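Hyun Hand-Held Gripper Pair
Equipment page, Fundasent shared lab store
Last revised 2022-11-23

The Hyun pair is two parallel-jaw grippers you hold in your hands, one left and one right, for recording everyday handling tasks without a robot arm in the room. We love these things. You can carry a pair into a kitchen or a dining room, clear a corner of the table and be working before the coffee is ready, and everything you record is shaped by the same jaws your arm will use later.

This page is for groups deciding whether to buy a pair, borrow ours, or put one in next year's budget. Chathurika Thambiah keeps the price notes and Ha-rang Jeon looks after the hardware, so most of what follows comes from the two of them.

What comes with it
Left and right gripper, pads fitted
One spare set of blue finger pads
Hex keys for the jaw and linkage screws
Padded carry case with room for cables
Cutberg charging dock (sold separately if you order a single gripper)

Pads and what they hold

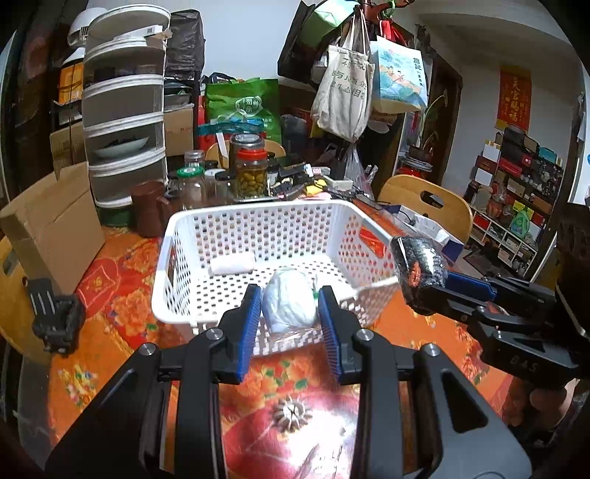 Finger pads are the part you'll be reordering, so put them in the budget from day one. A set costs $80 and swaps out with the hex key in the case. We order the ridged ones for all household work. Packing and unpacking groceries is a great test for them: a rounded, knotted white bag in a plastic basket has no flat side to grab, and you want a pad on each side of it, with the ridges facing in. Slick clear wrap is the other one to try before you commit to a pad type. If your tasks are all boxes and jars, the flat pads are fine and last longer, and Ha-rang has a few sets you can try.

Buy the pair or a single?
Get the pair if you possibly can! A single gripper handles picking and placing, but so much of what people do at a table takes two hands: steadying a basket, holding a bag open, passing something across. Groups that start with one nearly always come back for the second, and then they pay for shipping twice. One person can run both grippers, or two people can take one each.

What to budget besides the grippers
Props: we set aside $300 per project and have never regretted it. Go for the things people really have at home. Perforated baskets, glass jars with different lids, tins, packets in crinkly plastic, a cardboard box or two. Thrift stores are wonderful for this.
Pads: two spare sets for the first season, then order as needed.
Dock: one Cutberg dock per pair. It charges both sides together.
Carry case: included, but the Skerden hard case is worth having if you fly.
Time: orders take 15 working days to reach us, longer for anything with custom pads.

Planning the table
You don't need a lab bench, and a plain white surface isn't much help if you want your arm to cope in somebody's home later. Use the tables people eat at. A round one with a shiny, busy cloth is a terrific choice, with flowers and gold scrollwork running right up under the basket and small wrapped items set down on top of the pattern. Leave clear space in front so both grippers can open fully, and put chairs where they would normally be. Plan on roughly 40 takes from a session before arms get tired. Chathurika suggests booking the room for a whole afternoon, which leaves time to change the props over halfway. 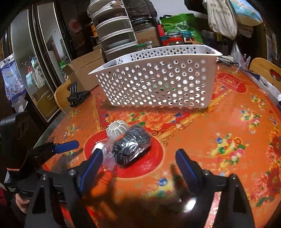
Care and servicing
Wipe pads with a damp cloth and let them dry before they go back in the case. No solvents.
Check the metal screws on the jaws and linkages at the start of every session. Snug is enough.
Keep crumbs, rice and sugar away from the moving parts. Ha-rang cleaned out a pair in October and would like not to do it again.
Don't store the grippers with the jaws clamped on something.

Borrowing before you buy
Our loan pair can go out for two weeks at a time, dock included. Bring your own props. Write to Chathurika with the task you have in mind and the kind of objects you'll be handling, and she'll send back a parts list with current prices. If you already know you want ridged pads, mention it in the same message and Ha-rang will fit a fresh set before pickup.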